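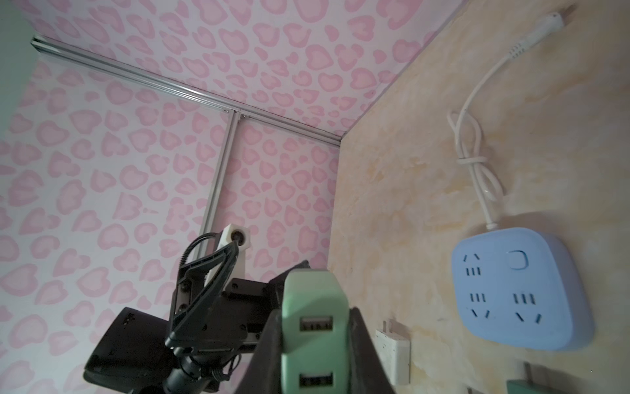
*A mint-green charger, a light blue power strip, and pink hearts on the wall.*

# Sevau Exhibition Records

Hello, and welcome! This folder holds the exhibition history of Sevau, a small contemporary art gallery that has been putting on shows in the old Grurarlow grain hall for longer than our filing cabinet would suggest. We typed it up from invitation cards, press sheets, wall labels and a great many floor plans with coffee rings on them, and we'd love for people to use it.

Last updated: 2019-01-09

## What you'll find

- `exhibitions.csv` has one row per exhibition, 700 rows in all.
- `artists.csv` lists everyone who showed work, with the spelling of the name the artist used at the time.
- `rooms.csv` covers the 7 rooms of the gallery and the names they have gone by.
- `touring.csv` lists the 37 shows that traveled on to another venue or came to us from one.
- `notes/` is a folder of plain text files, one per exhibition, wherever we had something to say that wouldn't fit in a column.

All the files are UTF-8 and open fine in any spreadsheet program. If accented letters come out as gibberish, pick UTF-8 by hand in the import window.

## Columns in `exhibitions.csv`

| Column | What it means |
|---|---|
| `show_id` | Our own number. Never reused, even when a show was canceled. |
| `title` | Title as printed on the invitation card. |
| `title_alt` | Title from the press sheet, if it was different (it often was). |
| `opened`, `closed` | Dates. Month only if we don't know the day. |
| `room_id` | Links to `rooms.csv`. Several rooms are split with a semicolon. |
| `kind` | `solo`, `group`, `loan` or `open` |
| `source` | Where the row came from: `card`, `press`, `label`, `plan` or `memory` |

Please be a little careful with rows marked `memory`. They come from conversations with people who were there, and while we trust those people, two of them once placed the same sculpture show in different years and neither would budge.

## About the rooms

The big hall downstairs was called the Ambrosio Room until the building work, and then simply Hall 1, and then the Ambrosio Room again after visitors kept asking for it by the old name. In `rooms.csv` it is a single room with three name periods. The upstairs gallery was divided by a partition for a while, so a few shows list a room that is now half of another room. We kept those as they were.

## The Gumel loans

Shows of kind `loan` mostly come from the Gumel collection, which lent us paintings and works on paper every May for 20 years. The loan lists are complete for paintings. For works on paper we have the totals but not always the titles, so you'll see `untitled or unknown` quite a lot in the notes. That phrase is ours and shouldn't be read as the artist's title!

## Known gaps

- Performances and one-night events are missing unless they were part of a longer show.
- Visitor numbers aren't included. The door counter was moved too many times for the figures to be compared.
- Canceled shows have a `show_id` and a title but empty dates.
- Some group shows say `and others` on the card, and we haven't found the others yet.

## Using and sharing

The tables and notes are released under CC BY 4.0. Please credit "Sevau Exhibition Records" and, if you can, mention the update date, as we do fix things between versions. Artworks and the texts on the original invitation cards belong to their makers and aren't covered by the license.

## Corrections

If you showed with us, or your aunt did, and something looks wrong, please open an issue with the `show_id` in the title. A scan of a card or a label is wonderful, but a plain description is welcome too. Corrections go in with the next update, and the old wording stays in the matching file under `notes/`.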